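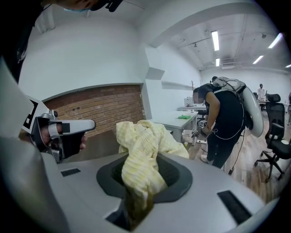
Quantos panos cabem num cesto com abertura quadrada de cantos arredondados?
Depende da grossura do tecido. Panos finos de algodão entram até 70 num cesto fundo, desde que ninguém os calque. Toalhas de rosto ocupam muito mais e convém separá-las.

Galeria: arrumação dos panos na sala de Fonville
Texto de Rigoberto Valderrama, 2021-03-04

Esta página reúne imagens da sala onde tratamos dos panos de cozinha, dos guardanapos e das capas de almofada da casa Huanca. O trabalho começou em janeiro, quando fizemos o inventário do armário grande, e continua a ser feito aos poucos, no fim da manhã. O inventário deu 592 peças, das quais 203 foram postas de parte por terem nódoas antigas ou bainhas desfeitas. As restantes voltaram às prateleiras, por tamanho.

Pano amarelo-claro de riscas finas
O amarelo-claro com riscas brancas e amarelas é o tipo de pano que mais usamos. Serve para secar loiça e para cobrir o pão. Metido à pressa numa abertura fica amarrotado e torcido, e depois pede ferro. Quem o tirar deve puxar por uma ponta e sacudi-lo antes de dobrar.

Dobragem
Dobramos em três no comprimento e depois ao meio. Os panos maiores levam mais uma dobra. A etiqueta da Farkudel, quando ainda existe, fica para dentro. Os guardanapos não se dobram em três, só em quatro, e guardam-se na gaveta de cima.

A sala
As paredes são brancas, com uma parte em tijolo avermelhado à vista. O tijolo tem pequenos buracos e falhas que decidimos não tapar. Por cima corre um rebordo branco, que se limpa com um pano húmido uma vez por mês. Não se pousa lá roupa dobrada.
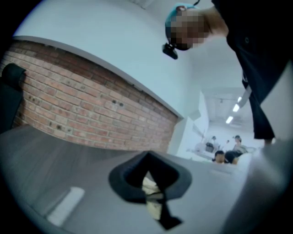
Para a dobragem precisamos de uma superfície lisa e livre de migalhas, com espaço para abrir uma toalha inteira. Passa-se primeiro um pano seco e só depois se traz a roupa. As pilhas não devem passar de dez peças, que mais do que isso tombam quando se levam para o armário.

Lavagem
Os panos de cor clara vão juntos, a 40 graus, sem amaciador. Os que tiveram contacto com gordura ficam antes de molho em água com sabão da Skedico, numa bacia à parte. A máquina roda a 1000 rotações; acima disso as riscas saem muito vincadas e o ferro demora o dobro.

Peças retiradas
As peças com nódoas foram cortadas para panos de chão. As que tinham só a bainha desfeita estão num saco ao lado da máquina de costura e vão sendo arranjadas. Faltam ainda as capas de almofada, que têm fecho e dão mais trabalho. Quem quiser levar retalhos para limpeza pode pedi-los ao Rigoberto, de preferência antes do almoço.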